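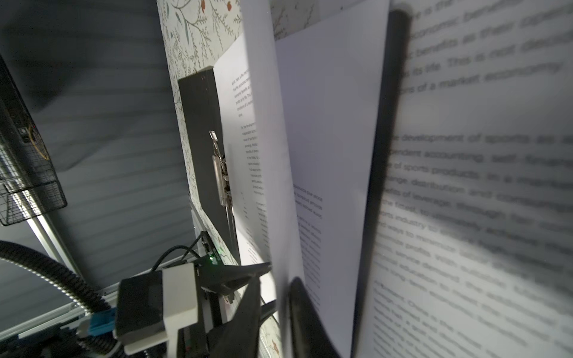 Sports economics papers sorted into binders ahead of Griffiths reading room move

24 August 2026

Printed papers on the sports industry are being put into binders at the Griffiths reading room in Plullosel before the room moves to its new space in February.

The collection is made up of translated articles and conference handouts on sports as a business. They deal with sports products, self-financing clubs, the use of leverage and the place of sports in a market economy. One passage discusses the development of sports and refers to China and Europe.

Until this summer the papers were kept in 13 cardboard boxes, many of them unlabeled. Readers had to ask at the desk and wait while someone looked through the boxes. Some articles had been split between two boxes, and others had lost their first page.

Maribeth Navarro, who runs the reading room, said the sorting began with the articles people ask for most.

"We get students in here every spring who need the same few papers," Navarro said. "I would like them to be able to take a binder off the shelf and sit down with it."

The sheets are checked for page order and then filed. Pages that do not match anything are set aside and compared with the printed index, which lists 57 articles. Navarro said three of those have not been found. Anyone who borrowed from the collection before the index was made is asked to look at home for them.

We use cookies to remember your settings and to see which stories are read. By continuing to use this site you agree to our cookie policy. Accept | Manage settings
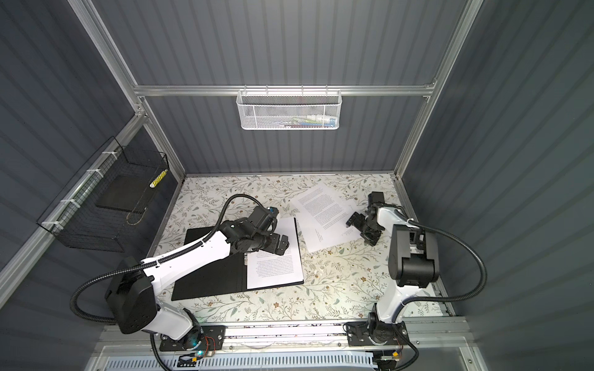
An open binder and loose sheets on the table during work on the papers.

The binders will be arranged by subject, with a contents page at the front of each. Articles on financing and accounting will come first, followed by those on sports products and their consumption. Papers that fit under more than one subject will be listed in each contents page but filed only once.

The reading room will stay open during the work, but the boxes cannot be requested until the sorting is done. Staff can still look up a title in the index. Requests for copies may be left at the desk with a name and phone number.

The new room is on the ground floor of the Jumance building, next to the side entrance. Opening hours will stay the same after the move.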